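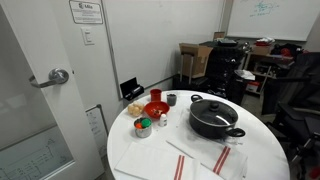 共用キッチン安全点検表(3月分)
対象:Gestenard館 1階
点検者:Mackenzie Fortin
管理番号:3492

1.消火器
判定:可
圧力計の針は緑の範囲内。前に傘立てが置かれていたので移動した。先月も移動した。傘立てのほうが私より勤続年数が長いので、強くは言えない。

2.ガス元栓
判定:可
開閉とも異常なし。「閉」の表示シールが逆向きに貼ってあったため貼り直し。

3.換気扇フィルター
判定:不可
油の層に年輪がある。Wornutovの交換用フィルターは在庫なし、発注済み。届くまで揚げ物は禁止とする。天ぷらは揚げ物に含む。この問い合わせは毎年来る。

4.コンセントと延長コード
判定:条件付き可
冷蔵庫裏にたこ足配線が1か所。電気ケトルと電子レンジの同時使用は禁止。ブレーカーが落ちた場合は、落とした人が名乗り出ること。

5.床
判定:可
流し台前のマットに滑り止めを追加。端のめくれは5ミリ以内で、基準どおり。

6.通路幅
判定:不可
基準は900ミリ。Iyengar社の納品箱が積んだままで、横歩きなら通れる。避難時に全員が横歩きをする前提の計画は、今のところない。箱は倉庫へ。

7.鍋、やかんの取っ手
判定:可
ぐらつきなし。ねじを2本増し締め。

8.火災警報器
判定:可
試験ボタンで鳴動を確認、14時10分。事前に掲示を出したが、避難してきた人が3名いた。掲示は読まれていないが、警報は聞こえている。

9.救急箱
判定:条件付き可
ばんそうこう100枚入りの箱に、残り4枚。やけど用ガーゼは期限内。体温計の電池切れ。はさみは前回から行方不明のまま。

10.非常口の表示灯
判定:可
Tovitzの灯具に交換後、点滅は止まった。

再点検:3番と6番のみ。日程は掲示板に貼る(8番の備考も参照)。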